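시험주방 음식 준비·상차림 보조 모집 (시간제, 2명)

등록 부서: Flatska 시험주방
근무지: Tusico 건물 내 작업실
담당: Ysaline Cordier(주방), Jonatan Forsberg(채용·계약)
상태: 모집 중

Flatska 시험주방에서 토스트와 간식류를 준비하고 작업대에 차리는 보조 인력을 모집합니다. 불을 쓰는 조리는 거의 없습니다. 빵을 굽고, 스프레드를 바르고, 치즈와 쿠키를 정해진 자리에 놓고, 끝나면 치우고 다시 차리는 일이 하루의 대부분입니다. 단순해 보이지만 같은 모양을 여러 번 만들어야 하므로 손이 꼼꼼한 분이 맞습니다.

현재 진행 중인 작업은 Skostano라는 이름의 토스트·간식 트레이 구성입니다. 식빵 한 장, 치즈, 쿠키, 스프레드처럼 흔한 재료를 원형 트레이와 접시에 나누어 놓는 방식이고, 어떤 순서와 간격이 손이 잘 가고 보기에도 괜찮은지 조금씩 바꾸어 가며 정리하고 있습니다. 이번에 뽑는 분은 이 작업의 준비와 정리를 맡습니다.

모집 인원 및 근무 조건

인원: 2명
고용 형태: 시간제 계약직
근무 일수: 주 4일. 화요일은 재료 입고일이라 반드시 출근해야 하고, 나머지 요일은 두 사람이 협의해서 정합니다.
근무 시간: 오전 9시 시작, 하루 5시간
휴게: 근무 시간 중간에 한 번. 휴게실은 같은 층에 있습니다.
시작: 9월 중. 조금 늦게 시작해야 하는 분은 지원서에 가능한 시기를 적어 주십시오.
급여: 시급제이며 월 단위로 지급합니다. 금액은 면접 안내 메일에 적어 보내 드립니다.
복장: 앞치마와 머리망은 지급합니다. 신발은 앞이 막히고 바닥이 미끄럽지 않은 것으로 각자 준비합니다.

하는 일

1. 빵 굽기
식빵을 낱장으로 꺼내 상태를 본 다음 굽습니다. 모서리가 찢어졌거나 눌린 것은 따로 빼 둡니다. 굽기 정도는 연한 황갈색이 기준입니다. 토스터마다 차이가 있어 아침에 첫 장을 구워 보고 그날의 단계를 맞춥니다. 맞춘 단계는 토스터 옆 메모지에 적어 둡니다. 구운 빵은 겹쳐 쌓지 않고 식힘망에 세워서 식힙니다. 겹쳐 두면 밑장이 눅눅해져서 스프레드를 바를 때 표면이 밀립니다.

2. 스프레드 바르기
스프레드는 냉장고에서 미리 꺼내 부드럽게 만든 뒤 사용합니다. 얇게 펴는 날과 두껍게 올리는 날이 따로 있으며, 어느 쪽인지는 그날의 작업표에 적혀 있습니다. 두껍게 올리는 경우 표면의 결은 그대로 둡니다. 빵 가장자리까지 채우지 않아도 되고, 접시에 묻은 것은 마른 키친타월로 닦아 냅니다. 색이 있는 스프레드를 쓴 칼은 다른 용기에 다시 넣지 않습니다. 용기마다 전용 칼이 있고 손잡이에 색 테이프가 감겨 있으니 그 색을 따르면 됩니다.

3. 트레이와 접시 차리기
원형 트레이에는 가장자리를 따라 품목을 하나씩 놓습니다. 놓는 자리는 배치표에 그려져 있습니다. 치즈는 얇아서 서로 붙기 쉬우므로 한 장씩 떼어 유산지를 끼워 두었다가 차리기 직전에 올립니다. 치즈나 쿠키가 트레이 테두리 밖으로 조금 나오는 배치도 있고 안쪽에 딱 맞추는 배치도 있습니다. 배치표의 그림과 다르게 놓는 편이 나아 보이면 일단 그림대로 놓고, 의견은 작업표 뒷면에 적어 주십시오. 주방에서 모아서 읽습니다.

접시는 흰색만 씁니다. 종이 접시와 일반 접시를 같이 쓰는 이유는 설거지 양 때문입니다. 스프레드가 들어가는 차림은 대체로 종이 접시에, 마른 토스트만 놓는 차림은 일반 접시에 합니다.
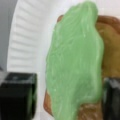
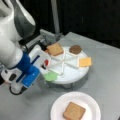
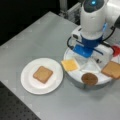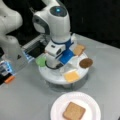
시험주방 작업대. 첫 번째 사진은 흰 종이 접시의 토스트와 연녹색 스프레드, 세 번째 사진은 접시의 토스트와 원형 트레이에 걸친 치즈.

4. 치우기와 다시 차리기
한 차례가 끝나면 트레이와 접시를 걷고 작업대를 닦은 뒤 같은 구성을 다시 차립니다. 이 과정을 하루에 여러 번 반복합니다. 빵 부스러기는 젖은 행주로 바로 문지르지 말고 먼저 마른 솔로 쓸어 모읍니다. 작업대 표면이 밝은 회색이어서 부스러기나 얼룩이 눈에 잘 띕니다. 트레이는 칸을 나누는 선 사이에 가루가 끼기 쉬우니 작은 솔을 사용합니다.

5. 재료 관리
입고일에는 빵, 치즈, 쿠키, 스프레드의 수량과 포장 상태를 확인하고 개봉일을 적은 스티커를 붙입니다. 먼저 들어온 것을 앞에 둡니다. 쿠키는 밀폐 용기에, 치즈는 냉장고 위 칸에 보관합니다. 냉동실의 식빵은 전날 퇴근 전에 다음 날 쓸 만큼만 냉장실로 옮겨 놓습니다. 옮기는 것을 잊으면 다음 날 오전 작업이 통째로 밀리기 때문에, 퇴근 점검표의 맨 위에 적혀 있습니다.

남은 음식은 정해진 통에 버립니다. 작업대에 한 번 올라갔던 음식은 먹지 않습니다. 포장을 뜯지 않았는데 날짜가 가까운 것은 휴게실에 내놓으니 자유롭게 가져가도 됩니다.

하루 흐름

출근하면 손을 씻고 앞치마를 입은 다음 작업표를 확인합니다. 작업표는 전날 저녁에 Ysaline Cordier가 냉장고 문에 붙여 둡니다. 한 사람은 빵과 토스터를 맡고 다른 사람은 접시와 트레이를 꺼내 닦습니다. 첫 차림이 끝나면 주방 담당자가 배치표와 대조해 보고, 그다음부터는 두 사람이 알아서 진행합니다. 역할은 휴게 시간을 기준으로 바꿉니다. 한쪽 일만 계속하면 손목과 허리가 쉽게 피로해집니다.

퇴근 전에는 토스터 받침의 부스러기를 비우고, 칼과 집게를 세척해 건조대에 두고, 점검표에 서명합니다. 점검표는 매주 바뀌지 않으므로 며칠이면 외우게 됩니다. 외운 다음에도 표를 보고 표시해 주십시오.

지원 자격

- 해당 시간에 꾸준히 출근할 수 있는 분
- 식품 취급에 필요한 건강 관련 서류를 근무 시작 전까지 제출할 수 있는 분
- 서서 일하는 데 무리가 없는 분
- 밀, 우유, 달걀, 견과류를 손으로 다루는 데 문제가 없는 분. 쿠키에 어떤 재료가 들어가는지는 제품이 바뀔 때마다 달라지므로 알레르기가 있으면 지원 전에 문의해 주십시오.
- 간단한 한국어 작업표를 읽고 쓸 수 있는 분

주방 경력은 필수가 아닙니다. 카페나 제과점, 급식실, 행사 상차림 경험이 있으면 적어 주시면 참고합니다. 집에서 음식을 차려 본 경험만 있는 분도 지원할 수 있습니다. 실제로 지금 일하는 사람 중에는 사무직에서 온 분도 있고 문구 매장에서 진열을 하던 분도 있습니다.

이런 분께는 권하지 않습니다

메뉴를 직접 개발하거나 조리 기술을 배우고 싶은 분에게는 맞지 않습니다. 구성은 주방에서 정하고, 보조는 정해진 대로 준비합니다. 손님을 응대하는 일도 없습니다. 하루 종일 같은 토스트와 같은 치즈를 보게 됩니다. 조용한 환경에서 같은 일을 고르게 하는 것을 편하게 여기는 분이 오래 근무하는 편입니다.

근무 환경

작업대는 서서 일하기 좋은 높이이고, 키에 따라 발판을 쓸 수 있습니다. 음악은 작게 틀 수 있으며 무엇을 틀지는 그날 근무자가 정합니다. 냉난방은 건물에서 일괄로 조절하기 때문에 아침에는 조금 쌀쌀할 수 있습니다. 앞치마 안에 얇은 긴소매를 입으면 적당합니다. 개인 사물함이 있고 자물쇠는 각자 준비합니다. 반지와 시계, 팔찌는 사물함에 넣고 들어옵니다. 손톱은 짧게 유지해야 하며 매니큐어는 바를 수 없습니다.

건물 주차장은 자리가 많지 않아 대중교통을 권합니다. 자전거는 뒷문 옆 거치대에 세우면 됩니다.

지원 방법

이메일로 지원서를 보내 주십시오. 별도 양식은 없습니다. 다음 내용이 들어 있으면 됩니다.

- 이름과 연락처
- 근무 가능한 요일과 시작 가능한 시기
- 음식, 진열, 포장 등 손을 쓰는 일을 해 본 경험 (짧게)
- 알레르기 여부
- 면접 때 필요한 편의가 있다면 그 내용

사진은 붙이지 않아도 됩니다. 메일 제목에는 "시험주방 보조"라고만 적어 주십시오. 접수 확인 메일은 모든 지원자에게 보냅니다. 주소는 이 게시판의 등록 부서 정보에 있습니다.

면접과 실습

서류를 본 뒤 면접을 합니다. 면접은 Jonatan Forsberg와 Ysaline Cordier가 함께 진행하고, 이어서 짧은 실습이 있습니다. 실습에서는 토스트를 한 장 구워 스프레드를 바르고, 배치표를 보면서 트레이를 한 번 차립니다. 속도는 보지 않습니다. 배치표를 확인하는지, 칼을 바꿔 쓰는지, 마친 다음 자리를 어떻게 정리하는지를 봅니다. 필요한 도구와 앞치마는 준비되어 있습니다.

결과는 합격 여부와 관계없이 메일로 알려 드립니다. 이번에 함께하지 못한 분 중 원하시는 분은 연락처를 남겨 두었다가 다음 모집 때 먼저 안내합니다. 원하지 않으면 서류는 모집이 끝난 뒤 폐기합니다.

자주 받는 문의

주 4일 미만으로도 가능한지 묻는 분이 많습니다. 이번 모집에서는 어렵습니다. 두 사람이 짝을 이루어 일하기 때문에 한쪽이 비면 차림과 정리를 나눌 수 없습니다.

시간대를 오후로 옮기는 것도 지금은 되지 않습니다. 오후에는 다른 조가 작업대를 씁니다.

학생도 지원할 수 있습니다. 다만 화요일 오전 수업이 있으면 근무가 불가능하니 시간표를 먼저 확인하시기 바랍니다.

근무 중 갑자기 몸이 좋지 않을 때는 바로 주방 담당자에게 말하고 귀가합니다. 감기 기운이나 배탈이 있는 날은 음식을 만질 수 없으므로 출근 전에 연락해 주십시오.

계약이 끝난 뒤의 연장은 작업 일정에 따라 정해집니다. 연장을 전제로 한 모집은 아닙니다.

문의

업무 내용과 재료, 알레르기: Ysaline Cordier
근무 조건과 계약, 급여: Jonatan Forsberg

두 사람 모두 오전에는 주방에 있는 경우가 많아 전화를 받지 못할 수 있습니다. 메일로 문의하면 순서대로 답변합니다. 모집 인원이 차면 이 글의 상태를 "마감"으로 바꿉니다.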